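Tabletop pushing protocol

A tabletop pushing protocol is a set of written rules for running and recording tests in which a robot arm moves loose objects across a flat surface without picking them up. The rules cover the work surface, the objects, the tool at the end of the arm, the starting layout, the wording of the task, and the way a result is judged. Such protocols are used mainly in research laboratories and in teaching workshops, where the same test may be run many times by different people.

The best known written version among the workshops that use it is the Munomano Bench Rules, named after the laboratory where the first draft was put together. A shorter version, the Gilterness sheet, is used for teaching. Neither is a safety standard, and both state that they do not replace the safety rules that apply to the arm itself.

Background

Pushing tests are cheap to set up. They need a fixed arm, a simple rod or paddle, a flat area, and a few objects that can be knocked about without harm. Results from early tests were hard to compare. One laboratory would count a block as "next to" another if the two were touching, while a second would accept a gap. Some groups reset the objects by hand to the same places before each trial, and others carried on from wherever the objects had ended up.

The Munomano draft dealt with these points in 33 numbered clauses. The Benavides workshop in Meltville later added clauses on damaged objects and on stopping a trial early, bringing the total to 47. The current text keeps the original numbering for the first 33 so that older test records can still be read against it.

Work surface

The surface must be flat, level, and fixed so that it does not shift when the arm pushes on an object. Wood, plastic, and metal are all allowed. The material has to be named in the record, as the same push will move a block farther on a slick surface than on a rough one. Natural grain and small marks are accepted on a wooden surface if a fingertip drawn across them does not catch.

Anything laid on top of a larger bench must be fastened or checked for movement at the start of each session. Dust is wiped off dry. Wax, polish, and spray cleaners are not allowed, even between sessions.

Where a camera is used to locate objects, at least one fixed reference marker should be in its view. The marker is placed outside the area in which objects move. If it is bumped or replaced, the camera position has to be checked again before any more trials are recorded.

Objects

The objects in a set should be easy to tell apart by color, by shape, or by both. A set may repeat a color as long as the shapes within that color differ. This allows instructions such as "move the red star" to have only one meaning. Objects should be of one solid color, with no lettering or stickers on the top face.

Height is limited by the tool. The tip must be able to reach below the top of every object in the set, or it may ride up over the object during a push. Chipped or worn objects are taken out of use as a whole set, and a new set gets a new number in the record.

Tool

The tool is a plain rod with a rounded tip, fixed firmly to the arm. It should be smooth and without a shine, so that it does not scratch the objects or cause glare. The gap between tip and surface is set before the session and written down. A tip that drags on the surface is a fault, and trials run with a dragging tip are thrown out.

The tool may pass between objects if there is room. It may not press down on an object from above.

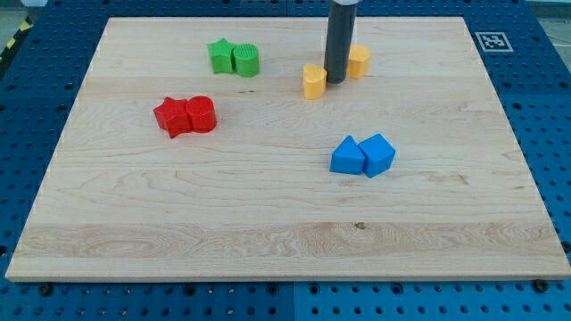 What happens if the robot moves a block that was not part of the instruction?

The trial still counts. The contact is logged as a side contact, and the result is judged only on the objects named in the instruction, unless the other block has left the surface, in which case the trial is stopped and marked as failed.

Starting layout

Two kinds of starting layout are permitted. In a fixed layout, objects are set in the same places before every trial, usually with a paper template that is removed before the arm moves. In a running layout, each trial starts from the end of the last one. The two kinds may not be mixed in one set of results.

Touching objects are allowed at the start. Stacked objects are not. No object may start closer to the edge of the surface than its own width.

Instructions and judging

Each trial has one instruction, written before the arm moves. The wording should name the object, and then the place or the other object it is to be moved toward. Words such as "near" and "beside" must be defined at the head of the record. Under the default definitions, "touching" means no visible gap from the judging view, and "near" means within one block width.

A trial is judged after the arm has drawn back and the objects are at rest. The person judging should not be the person who wrote the instruction. Where this is not possible, as in small workshops, a still image of the final layout is kept so that someone else can check it.

A side contact does not change the result but is reported as a separate total. The Benavides clauses require both figures to be given together.

Safety and conduct

The reach of the arm is marked on the bench or floor before work begins, and hands stay outside it while the arm is powered to move. Objects are reset only with the arm paused. The stop button must be within reach of the person running the trial. Cables are kept clear of both the surface and the walking area.

A trial may be stopped at any time by anyone present. Stopped trials are kept in the record with the reason, and they are not replaced by extra trials at the end of the session.

Records

The record lists the surface, the object set, the tool, the tip gap, the layout type, and the version of the rules in use. Failed and stopped trials are kept along with the others. The shared log at Meltville held 945 trials when the current version was issued in June 2025, all entered under the same headings.

The Gilterness sheet reduces the rules to 8 clauses on a single page. It leaves out side contacts and the judging rules, and results recorded under it are not entered in the Meltville log.

See also

Robot end effector
Fiducial marker
Repeatability
Test record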